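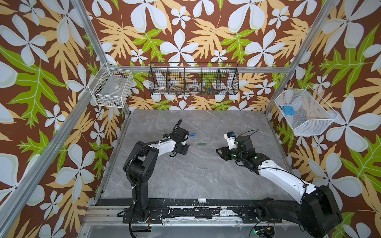 Day 42 of writing to my nan's old penfriend in Cellham. Letter number one took me 20 minutes and I crossed most of it out.

Her replies come in green ink and smell of mints — I love them. She wants to know about the weather and my knees.
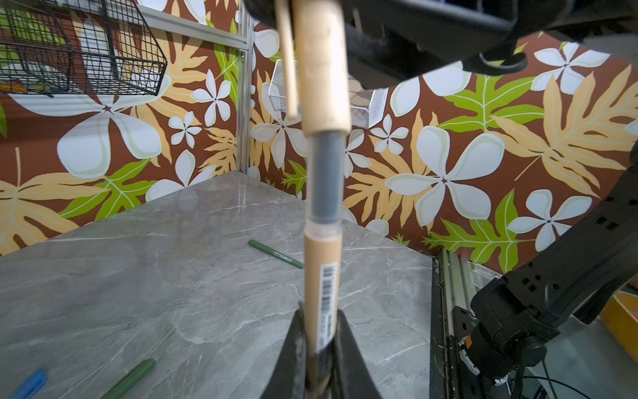
Anyway, she's told me to stop typing my drafts first. Fair!

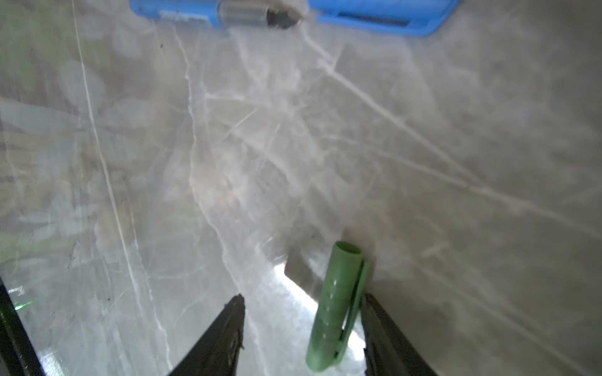 I write mine at night with a cuppa. Tried it on a shiny marbly top like this, all thin white veins, and my eyes kept following those and not my lines. Blotter next time.

She posts hers on a Thursday.
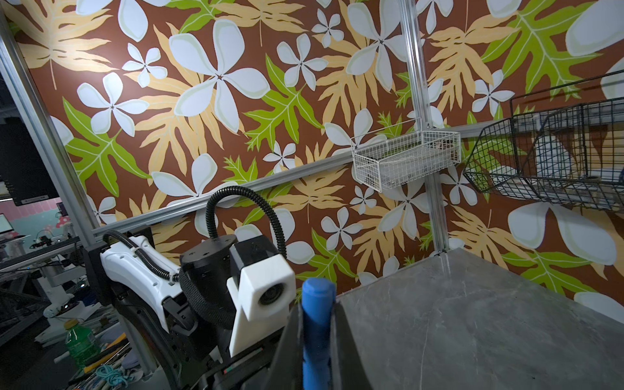 So I'm off to buy stamps — second class, I'm in no rush.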